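Cursos > Oficinas > Organização do posto de trabalho > Aula 4

Aula 4. Superfície de trabalho e ferramentas de corte

4.1 Estado do tampo
O tampo deve estar livre de resíduos antes do início da atividade. Riscos superficiais na madeira clara são aceitáveis; rebarbas e lascas devem ser registradas na ficha Bolorar. Em tampos brilhantes, o reflexo das luminárias dificulta a leitura de marcas finas a lápis. Nesse caso, usar fita de marcação com largura mínima de 27 mm.

4.2 Posição da tesoura
A tesoura fica apoiada sobre o tampo, na lateral, com as lâminas fechadas quando fora de uso. A peça a trabalhar ocupa a região central, assentada pela face plana. Distância mínima recomendada entre ferramenta e peça: 40 mm. Cabos com anéis internos de cor viva, como o vermelho, são localizados com mais facilidade.
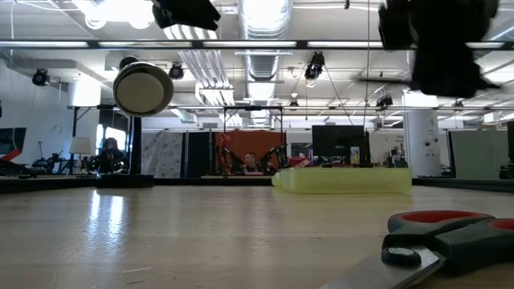

4.3 Iluminação
Valor de referência adotado na disciplina: 1.000 lux no plano de trabalho. Medir no centro e nos quatro cantos do tampo, com as luminárias do teto acesas. Anotar os cinco valores na ficha.

Exercício: preencher a ficha Bolorar para a própria bancada. Entrega em 24/1/25.

Oficinas Zeltberg | Contato: secretaria | Voltar ao topo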